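Drevon DK-116 Gripper Finger Service Kit

Replacement fingers and fixings for two-fingered parallel grippers on bench and counter-mounted arms. Supplied by Purkside Handling Spares.

Part no. 962
In stock at our Ernness warehouse. Orders placed before 2 pm leave the same day.

What's in the kit
2 fingers, black
2 clip-on pads
6 cap screws
1 hex key
1 fitting card

When to change the fingers
Check the pads at each monthly service. Change them if the surface has gone shiny, if there is a nick on the gripping edge, or if small rounded items have started to turn in the grip. Fingers last a good deal longer than pads – most sites fit a new pair only after a knock.

Fitting
Move the arm to its service position and open the gripper fully. Switch off at the controller and lock the supply. Undo the old screws one side at a time, keeping a hand under the finger. Wipe the mounting face with a dry cloth. Fit the new finger, start all the screws by hand, then tighten evenly. Do the other side.

Run the homing routine before you pick anything up. If the fingers meet unevenly, loosen one side and seat it again – do not file the tips.

Checking the grip
Hạnh Lương in our service team suggests a short trial with one small, smooth item. Close on it slowly, lift it a little way and hold. Keep a clear space below the fingers and leave the speed low until you are happy with the hold.
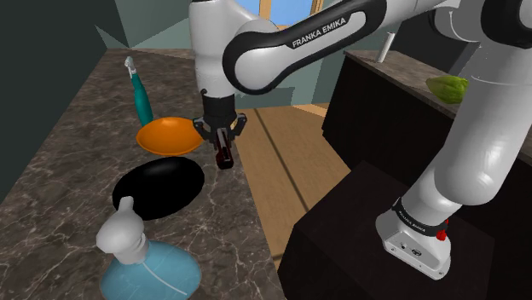
Simulated kitchen cell: Franka Emika arm with a small maroon item held between the fingers.

Please check your flange pattern against the fitting card before ordering. Opened kits can't be returned. For pads only, see the Karakaya pad set.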